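A morning at the Datcombe gripper tryout
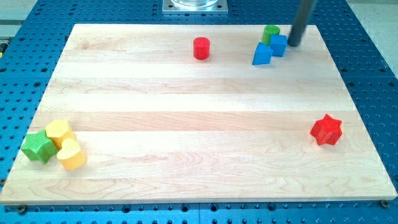 Page last changed: 5th June

Datcombe sits behind a tire warehouse, and the sign says Deliveries Only, so I spent a while in the parking lot feeling undelivered. Walid Abu Hammour, who runs the test hall, came out and got me. He has been sorting toy blocks for a living since September and seems at peace with it.

The blocks live on a pale wooden board set on a blue table full of holes. Cubes and cylinders are the easy customers. Then come the stars, the yellow heart, the hexagon and the triangular prism, any of which can make an expensive gripper look like me with a wet bar of soap. Pieces standing alone, like the red star out on the right, get picked first by every controller I watched. The clumps get put off, much as I put off my taxes.

Three hands were on trial. The Lerkis two-finger is the plain one, and it did 93 clean picks before lunch. It hates hearts. One finger finds the slope, the heart squirts out sideways, and Walid writes something down in very small letters. The Flandeck suction cup likes a flat top and took stars happily, but the ribbed sides are no use to it, so anything lying on edge is left for a human.

The Akl has soft fingers and costs 3000 more than the Lerkis. It picked a heart out from between two neighbors without shoving either one, and I may have clapped. It also takes its time. I ate most of a granola bar during one approach.

We spent some 30 minutes on the camera, mainly on glare. Glossy red cylinders were the worst for it, and turning off one ceiling light helped more than the new software did - Walid asked me not to tell the software people, whose desks are upstairs.

The plan is 1000 picks per gripper, same blocks, board reset by hand between rounds. Visitors are allowed to do the resetting. I did four rounds and was told my clusters were too tidy.

Parking is free. Bring your own coffee, and go around the back for the door.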